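Why Does Fruit Bruise?
Plarnura Museum of Food and Farming: Pages for Young Readers

An apple looks solid, but it is made of millions of tiny parts called cells. Each cell is like a very small bag filled with juice. The walls of the bags are thin. When an apple falls on a hard floor, some of the walls break and the juice leaks out.

Why does the bruise turn brown?

Inside the cells are substances that are normally kept apart. When the walls break, these substances mix with each other and with oxygen from the air that is already inside the fruit. The mixture turns brown. The same change takes place when a cut apple is left on a plate.

Do all fruits bruise in the same way?

No. A ripe peach is soft and bruises easily. An unripe pear is firm and can take a harder knock. Some bruises show within an hour, and others are hidden by the skin until the fruit is peeled.

How does fruit travel safely?

The Domside orchard sends out 4,000 boxes of pears each November. Its manager, Hiwot Birhane, asks pickers to lay each pear in the basket by hand. In the packing shed, the pears roll along padded belts and are placed in trays with a separate hollow for each one.
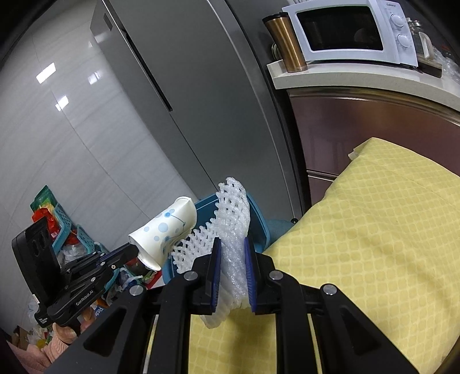
Pears in a box press against each other whenever the truck goes over a bump. A wrapping helps by spreading the push over a wider area, so that no single spot takes all of it. Foam is useful for this because it is full of air and squashes easily. The white mesh sleeve in the picture is a wrap of this kind, and it can be squeezed quite flat. Paper and molded card are also used.

Words to know

Cell: one of the tiny parts that make up a living thing.
Oxygen: a gas in the air.
Ripe: ready to eat.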